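Este sitio utiliza cookies propias y de terceros para recordar sus preferencias. Aceptar | Configurar | Rechazar

[lista-analitica] Re: Atribución de altas tras separar los boletines

28 de noviembre de 2024
Por Kamol Wongsuwan

Hola a todos:

Respondo por partes al mensaje que llegó anoche a la lista, porque mezcla dos problemas que conviene tratar por separado.

> Desde que dividimos el boletín general de Vivar en dos envíos (clientes
> y prospectos), el informe de altas por canal no cuadra con el CRM.
> En la herramienta de analítica el correo aparece con 190 altas para el
> periodo; en el CRM figuran 300. El resto se nos va a "directo" y a
> "referencia". No hemos tocado el formulario. ¿Es un problema de
> etiquetas o de ventana de atribución? ¿Merece la pena pasar a un modelo
> por posición antes de cerrar el presupuesto?

Primero, las etiquetas. He revisado los enlaces de la plantilla de prospectos y hay tres formas distintas de escribir el medio: "email", "Email" y "e-mail". La agrupación de canales que tenéis configurada distingue mayúsculas, de modo que solo la primera cae en el canal de correo. La plantilla de clientes está bien. Supongo que la de prospectos se montó a partir de la vieja de agosto, que ya traía el error en el botón del pie.

La corrección en origen es sencilla: parámetros en minúsculas, sin tildes ni espacios, y generados desde la hoja compartida. En Niazi bloqueamos la edición manual de las celdas de fuente y medio y dejamos abierta únicamente la de campaña. Para los datos ya recogidos no hay arreglo retroactivo en el informe estándar. Se puede exportar y reagrupar fuera, con una tabla de equivalencias, y dejar una nota en el informe con el criterio aplicado.

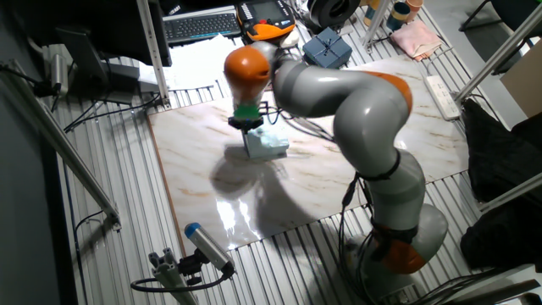 En cuanto a las altas que aparecen como "referencia", proceden casi todas del dominio de redirección de Gorow. El acortador conserva los parámetros cuando el destino no lleva ancla, pero los coloca detrás de la almohadilla cuando sí la lleva, y ahí el script de medición ya no los lee. Dos de los enlaces del envío a prospectos apuntan a "#formulario". Hay dos opciones: quitar el ancla o poner los parámetros a mano en la URL larga, antes de la almohadilla, y comprobar el resultado final de la redirección. Yo quitaría el ancla. El formulario está en la primera pantalla en escritorio y el desplazamiento en móvil es mínimo.

Segundo, la ventana. El CRM asigna el alta al primer contacto conocido y mantiene esa asignación hasta 40 días. La analítica trabaja con último clic no directo por sesión. Aunque las etiquetas fueran perfectas, las dos cifras no coincidirían. Lo que debería mantenerse estable es la proporción entre ambas, y eso es lo que yo vigilaría mes a mes.

> También hemos visto aperturas a los pocos segundos del envío, en bloque.

Eso son filtros de seguridad de los servidores corporativos, que precargan imágenes y a veces siguen los enlaces. En la lista de clientes de Vivar detecté 168 direcciones con clic en todos los enlaces del mensaje, incluido el de baja, en el mismo segundo. Las marcaría en un segmento aparte y las excluiría del cálculo de clics. No las eliminéis de la lista: los buzones son válidos y detrás hay compradores. La tasa de apertura no la usaría para decidir nada, ni siquiera el asunto en las pruebas A/B. Clic único filtrado y alta confirmada, con eso basta.

Sobre el modelo por posición: no lo cambiaría ahora. Si modificáis a la vez las etiquetas y el modelo, cualquier variación del canal de correo quedará sin explicación y habrá que defenderla ante quien aprueba el presupuesto. El orden que propongo es este:

1. Corregir la plantilla y los dos enlaces con ancla.
2. Hacer un envío completo a cada segmento sin ningún otro cambio.
3. Comparar con el CRM, usando la fecha de alta y no la de confirmación.
4. Guardar esa comparación como línea base y, a partir de ella, probar el modelo en paralelo.

Una cosa más sobre el punto 3. La exportación de Prodport lleva la fecha en UTC y el CRM en hora local. Las altas de última hora del día cambian de fecha al cruzar las tablas. Es poca diferencia en el total, pero descuadra los cortes diarios y os hará perder una mañana si no lo sabéis.

¿Alguien tiene documentado el comportamiento del acortador cuando la URL de destino ya incluye parámetros propios? En mis pruebas los duplica, pero solo he probado con una cuenta básica.

Un saludo,
Kamol Wongsuwan

Mensajes recientes en la lista
- Doble confirmación y pérdida de altas en móvil
- Segmentar por recencia con pocos envíos al mes
- Re: Re: Subdominio propio para los enlaces de seguimiento
- Plantilla de hoja para nombrar campañas
- Enlaces de baja en la cabecera del mensaje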